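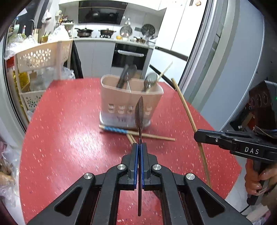

Domestic Organisation and Small Equipment
Unit 9: Storage and draining of table and cooking utensils
Handout to accompany the practical. Notes by Ruth Haworth, revised March.

9.1 Scope

This unit covers the upright utensil holder, also called a caddy, and the sorting of the items that go into it. Drawer storage was dealt with in Unit 8 and is mentioned only for comparison. Knives are excluded throughout. They belong in a block, on a wall rack or in a guarded drawer, and should not be stood in an open holder with other tools.

9.2 Terms

Holder: an open-topped container in which utensils stand on end.
Partition: an internal wall dividing the holder into compartments.
Drainage slot: an opening in the wall or floor through which water leaves and air enters.
Base tray: a shallow part under the holder that collects run-off.
Working end: the bowl, blade, tines or tip, as opposed to the handle.

9.3 Drainage and drying

Water on a washed utensil leaves in two ways: it runs down under gravity, and what remains evaporates. The first stage is quick. The second depends on the movement of air past the surface, and this is where most holders perform badly. A solid-walled jar with a flat floor holds a layer of still, damp air and a small pool at the bottom. Handles standing in that pool stay wet at the lower end, and wooden ones will in time darken, swell or split.

Slotted walls let air cross the holder at several heights. Slots in the wall do nothing for water lying on the floor, so the floor must be pierced as well, or raised on feet. Where there is a base tray, it must be emptied. A tray left full puts the holder back in the same condition as the jar.

Slot width is a compromise. Wide slots dry better, but thin items such as skewers and chopsticks slip through and jam. Ribs across the slots reduce this and also make the holder harder to clean. Beca Rees's comparison of the Gasano and Pudomari holders (reading list, item 2) gives drying times for both on the same load.

9.4 Stability

The load in a holder is top-heavy. A ladle or serving spoon carries much of its metal above the rim when stood handle down, and the holder tips towards whichever side the heavy items lean. Points to check:

– the base should be at least as wide as the top
– heavy items go in first, against the partition or a long wall
– long items should not all lean the same way
– an empty plastic holder is light and can be knocked over by the first item put in

A rectangular holder is best placed with its long side facing the user. The partition then separates left from right, and nothing has to be reached for over the top of something else. 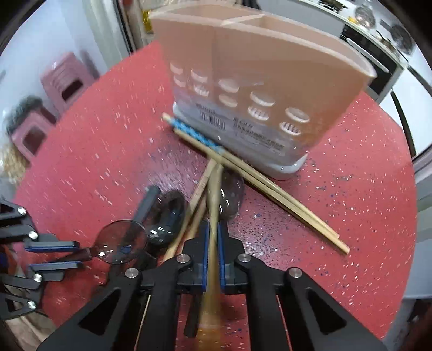
Should chopsticks be stored with the tips up or down?
Tips up while they are draining, so that the part which goes in the mouth is clear of the floor of the holder. Once fully dry they may be laid flat in a drawer, tips all one way.

9.5 Sorting before loading

Lay everything out on a clear part of the table before putting anything away. Sorting inside the holder is slower and leads to items being pushed in where they happen to fit. Group by material first, then by length.

Metal: spoons, ladles, strainers. These tolerate contact with each other and with water, though bowls nested together trap a film between them and should be separated.

Wood and bamboo: chopsticks, skewers, spatulas. Keep in their own compartment where there is one. Pair chopsticks before loading, matching decoration and length. Odd sticks are kept together and set aside until the end.

Plastic and coated items: keep off metal edges, which mark them.

Glass: does not go in the holder. Tumblers are stored on a shelf or rack. Move them off the sorting table before starting, as long handles sweep a wide arc when picked up.

Skewers need separate mention. A pointed skewer standing among handles is easily missed by the hand reaching in. Store skewers point down, or flat in a lidded box. Malcolm Bellamy's group at Birkett prefers the box in all cases, and the marking scheme accepts either.

9.6 Cleaning the holder

Empty fully. Lift the holder off its tray where the two parts separate. Soak both in hot water with washing-up liquid for 17 minutes, brush the slots from the inside outwards with a narrow bottle brush, rinse, and stand upside down to dry. Lime scale in the slots is treated with dilute vinegar before brushing. Remove any shop label while the surface is warm – the adhesive lifts more cleanly.

9.7 Practical task

Work in pairs. Sort and load the set provided, then draw a plan of the holder from above showing what stands in each compartment. State which items you left out and where you would store them. Hand plans to Kieran Nuttall in the Nundlow room, 1488, by noon.

Reading list
1. Cruickshank, T., Small Storage in the Working Kitchen, chapter 9
2. Rees, B., Draining and Drying: Two Holders Compared (course pack)
3. Handout for Unit 8, section on drawer inserts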